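28 Apr 2019

I finally sorted out the kitchen this month, so this post is mostly about cupboards and what I cook out of them now.
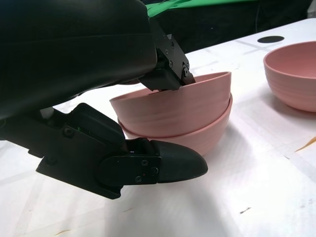 ## What went

I moved into the Fulmont apartment nine years ago and never really unpacked the kitchen. Things went on whichever shelf was closest and stayed there. The cupboard over the stove had spices in it that came from the old place, including two jars of ground cumin and a third one I bought in July because I couldn't find the other two.

I took everything out one shelf at a time. Doing the whole room at once is how I failed the last time. It took more than 25 days, working a little each evening after dinner.

Most of what I gave away was baking stuff. I don't bake. I had a bundt pan, a springform pan with a bent latch, and a set of cookie cutters still on the card. Milagros Rivera took the bundt pan and has already made a lemon cake in it, so that worked out. The bread machine went to Hiu-tung Yeh. The manual was missing but she found one online.

## What stayed

I kept one big pot, two skillets, the rice cooker and the good knife. I also kept the pressure cooker, which I was ready to drop until Narendra Mittal wrote down his chickpea recipe for me. Soak overnight, 10 minutes at pressure, then let it come down by itself. I had been opening the valve right away and wondering why the skins came off.

Dry goods are all in one cupboard now, with the dates facing out. Rice and lentils at the bottom, cans in the middle, tea on top. My mother would put the tea at the bottom. We have discussed it.

## Cooking from the cupboard

The rule I set was no grocery trips except for milk, eggs and greens until the old food was used up. Some of it was good. Barley soup with a can of tomatoes and the end of a jar of chili paste is something I'll make again. The buckwheat noodles had gone stale and tasted like the box — I ate one bowl and threw out the rest.

I'm down to a bag of split peas and a lot of cornmeal. Nandi Dlamini told me to cook the cornmeal stiff and eat it with stewed greens, and I've done that twice. The first batch had lumps. For the second I mixed the meal with cold water before adding it to the pot, and it came out smooth.

The drawer under the oven is still full of lids. I'll get to it next month.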